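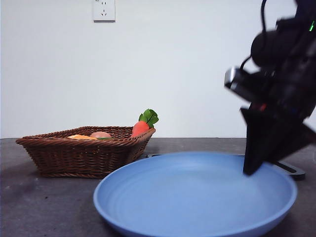
Water coming up where the wall meets the slab - can I seal it from inside?

Posted by Brovholm in Basements & Foundations

Every time we get a real soaker I find a damp line along the bottom of my back basement wall, right in the seam where the wall sits on the floor. It's poured concrete, no blocks. Last December it made a puddle that reached the water heater! One company quoted me for a full interior drain and I nearly choked. A guy at the hardware store sold me a tub of hydraulic cement for a lot less. Is that worth trying first, or am I throwing money away?
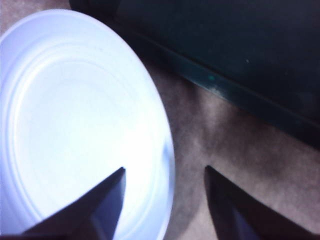

How wide should I chisel out the seam before I pack it?

Most tubs say about three quarters of an inch wide and the same deep, with straight sides or a slight undercut so the plug can't pop back out. Go by what's printed on yours.

Replies

Sin

I did mine with hydraulic cement two summers ago and spent 77 dollars, counting the chisel and a new pair of goggles. It held on the long wall. On the short wall the water just moved over four feet and came in there instead, so now I have a new wet spot and a very nice dry seam next to it. Clean the groove really well - brush, vacuum, rinse - and mix tiny batches, as that stuff goes hard in your hand.

Prurkeck

Look outside before you open the tub. My downspout was dumping right against the house, and a 10 foot extension plus a few bags of dirt to fix the slope cost me less than dinner out. The seam has been dry since, apart from one bad Tuesday when the extension got kicked off.

If yours still leaks after that, there's probably no waterstop in the joint, or it was put in badly, and you can't add one now without tearing things up. Injection is the next step. I was quoted 622 for one wall, and my neighbor paid roughly 400. 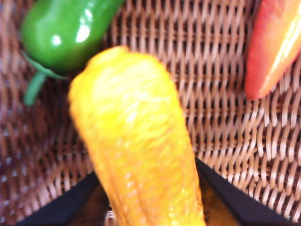

Rutow

gutters. clean your gutters first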